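Grovine Adds Low-Flow Kitchen Faucet Line to Sulus Range

Product line covers single-hole and three-hole decks; shipments to plumbing wholesalers begin in October 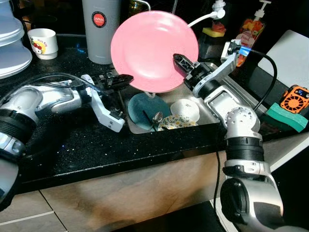 Trade Release No. 148

Grovine has added a low-flow kitchen faucet line to its Sulus range of residential fittings. The line is sold under the name Sulus K and consists of a pull-down model, a fixed high-arc model and a two-handle bridge model. All three use the same ceramic disc cartridge and the same supply hose set.

The new faucets replace the Sulus 2 kitchen series. Orders for the older series will be accepted until current stock is gone. Cartridges, seats and aerators for Sulus 2 remain in the parts catalog and are not affected by the change.

Flow and pressure

The standard aerator limits flow to 1.5 gallons per minute at 60 psi. A 1.2 gpm insert is packed with each unit for use where local code calls for it. The insert can be changed from below the spout with the plastic key supplied in the box. Installers should flush the lines before fitting either insert.

The pull-down model has a two-position spray head. In the stream position it behaves in the same way as the fixed models. In the spray position the water leaves through a ring of silicone nozzles, which can be wiped clean with a thumb or a soft cloth. The head returns to stream when the water is shut off.

Rated working pressure is 20 to 125 psi. Where static pressure in the building is above 80 psi, a pressure-reducing valve must be fitted upstream of the faucet. Damage caused by excess pressure is outside the warranty.

Installation

Sulus K faucets fit deck openings from 1 3/8 to 1 1/2 inches and decks up to 2 1/2 inches thick. Stone, solid-surface and stainless steel decks are all suitable. On thin steel decks the support plate supplied with the faucet must be placed between the underside of the deck and the mounting nut -- without it the body can rock when the handle is worked.

The mounting nut is tightened by hand and then secured with two set screws. A basin wrench is not needed. Supply hoses are 24 inches long and end in 3/8-inch compression fittings. Hose extensions are available as a separate item, and only one extension should be used on each side.

A deck plate is included for three-hole openings on 8-inch centers. The bridge model is made for 8-inch centers only and has no deck plate.

Finishes and part numbers

The line is offered in polished chrome, brushed nickel and matte black. The bridge model is not made in matte black. Part numbers start with 2101, followed by a two-letter finish code and a single digit for the body style. Wholesalers whose systems still carry the five-digit Sulus 2 numbers should load the cross-reference table before placing a first order.

The matte black finish is a powder coat and should be cleaned with mild soap and water. Abrasive pads and cleaners that contain bleach or acid will mark it. Chrome and nickel parts may be cleaned with a mild vinegar solution if it is rinsed off at once.

Price and supply

The list price of the pull-down model in polished chrome is $284. The fixed high-arc model lists at $149 in the same finish. Prices for the bridge model and for the other finishes are given in the trade price book, which has been sent to account holders.

Units are packed one to a box and four to a carton. Shipments leave from the Brera warehouse. Orders received by noon on Tuesday ship the same week. Mixed cartons are accepted within a single body style -- finishes may be combined, but pull-down and fixed models may not.

Display boards for showroom use are supplied by Kiss and are ordered separately. Each board holds one faucet of each body style and is not plumbed. Boards made for the Sulus 2 series can be refitted with a new face panel.

Warranty

The faucet body and cartridge carry a limited lifetime warranty to the first residential buyer. Hoses and spray heads are covered for five years. In rental and commercial kitchens all parts are covered for two years from the date of purchase. Claims are made through the wholesaler and must include the part number printed on the tag attached to the cold supply hose.

Installation sheets, dimension drawings and the part number cross-reference are available to account holders from the Grovine trade desk.

About Grovine

Grovine makes faucets, valves and drain fittings for residential kitchens and baths. Its products are sold through plumbing wholesalers and kitchen showrooms.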